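Svend Thygesen
April 26, 2023

ok so. thread about bins. specifically the big gray kind with no lid. I have been cleaning out the back of the shop at Brøndum for 4 days and I have Opinions now

background for the new people: Brøndum is a repair shop on the ground floor, office upstairs, garden plots out back that half the office uses. everything that gets put down somewhere ends up in a gray bin. gloves, seeds, lunch, parts. all of it. same bins

been that way since before me. Elikem says it was that way before her too and she goes back to when the sign still said Gandarard

first bin I emptied took most of a morning. not heavy. just that every single thing in it needed a decision. is this trash. is this somebodys. is this food

second one went faster bc I quit asking people. rule is now: goes on the shelf by the door, stays till the end of the month, after that it's mine or it's gone

(a man came down for a tape measure he lost in October. it was on the shelf. he was so happy. anyway)

things that go in bins and should not, from my notes:

produce
anything with a label you'd want to read later
receipts
small clear plastic stuff, you will never see it again against gray
one glove

ONE glove. I want to talk about the one glove

if you take off two gloves you put them down together. thats how hands work. and yet. the shelf by the door is now mostly single gloves. lefts, rights, a gardening one w/ flowers, a rubber one, no pairs. Elikem laid them all out on the bench and tried to match them up like a card game. got nowhere

she did find out that work gloves with a tag on the cuff you can at least write a name on the tag. so that's the new thing. marker on a string by the door. write your name. I'm begging

bin after lunch: 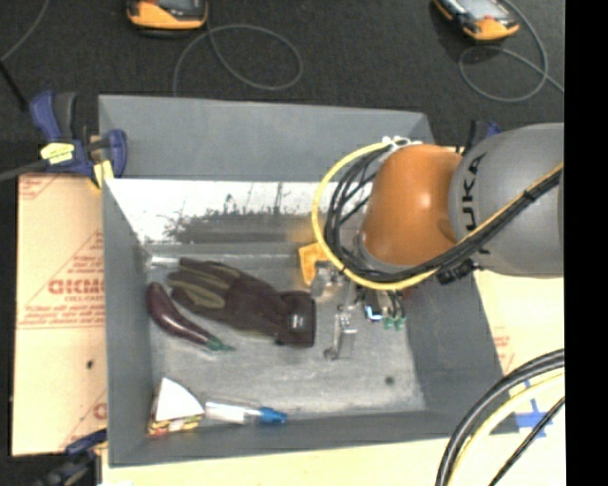 work glove, eggplant. the two genders of bin

the eggplant is very shiny and I did pick it up and it's fine. firm. going home with me if no one claims it by 5

someone upstairs has a theory that people leave vegetables down here bc the plots did too well and they're out of coworkers to give them to. which, in april?? no. nothing is ripe out there. it's store bought. somebody bought an eggplant and then set it down in a bin next to a glove and walked off to live their life

the small see through thing up past the fingertips I am putting in the "ask Elikem" pile. the ask Elikem pile is its own bin now. yes I see the problem

yellowy block at the back: also ask Elikem

replies are asking what's the eggplant for. dinner?? it's for dinner. slice it thick, salt, wait, wipe it off, hot pan, more oil than you think. garlic at the end so it doesnt burn. yogurt on top. my mother would add mint, I never have mint

someone asked why not just get rid of the bins altogether. tried it. two years ago we went to drawers. labeled, nice ones, Breltell, cost us 50 each and I still feel that. everybody agreed the drawers were great and then put their stuff on top of the drawers

so the bins came back. the thing about an open bin is you can put something in it without stopping walking. thats the whole appeal and also the whole disease

also they are tough, I'll give them that. the floors of ours are scuffed to heck, we've dragged them across concrete for years and stood on them (don't) and the only one I ever saw break had an engine block dropped in it

cleaning them, since two people asked:

shake out the grit first, outside, upside down, whack the bottom
warm water + dish soap, stiff brush, corners last
rinse
stand on end against a wall overnight

don't bother with the scuffs. the scuffs are forever. I spent an hour once with one of those white sponges and got one clean patch and it looked worse, like a bald spot

for smell: baking soda, leave it in dry a day, tip out. if it was onions do it twice. if it was fish, new bin

ok where was I. sorting

system as of this afternoon, written on cardboard and taped up so it's official:

bin by the door = gloves and only gloves. pairs clipped together. clothespins are in the coffee can
bin under the bench = parts, bagged, w/ a note in the bag saying off what
bin by the sink = rags. dirty. do not reach in there
shelf = lost stuff
fridge = FOOD. there is a fridge. upstairs. it's been there the whole time

Elikem read the sign and added "no eggplants" at the bottom in red. so now the sign is a joke and people take pictures of it and no one reads the rest

glove update bc you all care way more than I expected. seven replies about gloves. summary of advice:

clip pairs w/ a carabiner on your belt loop (good, I'm doing it)
buy all the same kind so any two match (smart. doesn't help with lefts vs rights tho, we'd just have forty lefts)
stop taking them off (no)
safety pin through the cuffs (pokes you. ask me how I know)

the same-kind one I might really try. Rodura has a plain one the guys like, grippy on the fingers, cuff's wide enough to get off w/ your teeth. wont be cheap for everybody but neither is buying one new pair a week per person bc they lost HALF of the last pair

someone wanted to know how old the building is. stone over the back door says 1848. so presumably people have been setting down one glove in here for a while

found so far this week not counting gloves: a good pair of scissors, birthday card (sealed, for a "Tom", we have no Tom), spoon, spoon, the lid to the thing Elikem has been yelling about since winter, a bag of birdseed with a hole in it. the birdseed I found by following the birdseed

lid has been returned. there was hugging

posted the first one of these thinking like nine people would see it and it's at about 4000 views. for bins. go outside

5:00. no claims on the eggplant

5:10. one claim. from accounting. "I think that might be mine." might be?? describe it. "purple." sir

5:15 gave it to him. I'm not a monster. he says he's making the same thing I was gonna make, he read the thread, that's how he knew it was down here

he does not know how it got in the bin. "I had my hands full"

5:20 asked if the glove's his too. nope. never seen it. it's going on the shelf with its cuff tag hanging out so if you work here and you are currently wearing one dark brown sort of maroonish glove, come see me

tomorrow I do the two bins behind the compressor which havent been touched in I don't know how long. one of them has a smell. Elikem has called in advance that she's not involved

if anyone's got a spare long handled brush I'd borrow it, ours lost the handle. handle's probly in a bin

picking up an eggplant on the way home. and mint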